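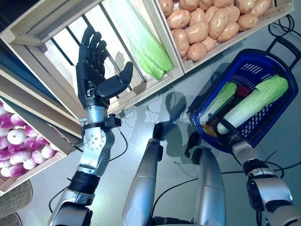

Maricruz Serrano wrote under last winter's gallery that she never knows which vegetables to put in a crate and which to keep in the fridge, and could we please say so this time, next to the pictures. So there is more about keeping things on this page than there was last year, and a bit less about prices.

Napa cabbage and potatoes. The cabbage is a cold-weather crop and is sweeter after a frost. Whole heads keep for several weeks in the bottom of the fridge, wrapped in paper. Pull off any outer leaf that has come away and use it first, in soup or fried with garlic. Potatoes want the opposite treatment: no fridge, no light, and a crate with gaps in it so the air can get through.

Covside Winter Produce, gallery two
Page updated 2022-12-17

Covside is the indoor market behind the Skamance car park. The vegetable side opened 14 years ago with a few tables and now sells through the whole of December, apart from the bank holidays. Most of the roots and cabbages come from Kerekes, who grow on heavy ground and lift late. Some of the fruit comes in through Triltico.

Everything is sold from open crates and you pick your own. Take a basket at the door, and bring a bag of your own for the walk home if you can. Potatoes are weighed at the till. Please don't rub the skins to see what is underneath – it marks them, and they go green sooner.

We have had several questions about which potato to buy. For roasting, ask for a floury one and parboil it well. For salads and stews, a smooth waxy one holds its shape. If you only want one sort in the house, tell whoever is serving and they will point you to something in between. Don't store them beside onions.

Turnips keep for a fortnight in the fridge with the tops cut off, longer in a box of damp sand in the shed. Small ones can be grated raw. The larger ones are better peeled thickly and boiled, then mashed with butter and black pepper.

Watermelon in winter is imported and costs more than it does in summer. A whole one will sit happily on the kitchen side for a week. Once cut, cover it and keep it in the fridge.
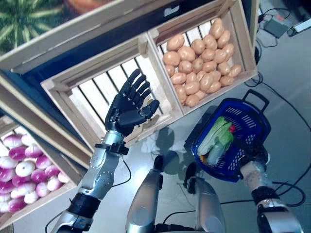 Potatoes in their crate, with turnips and a watermelon close by.

Gallery one has the squashes and the apples. Gallery three, herbs and salad leaves, will go up once the new tables are in.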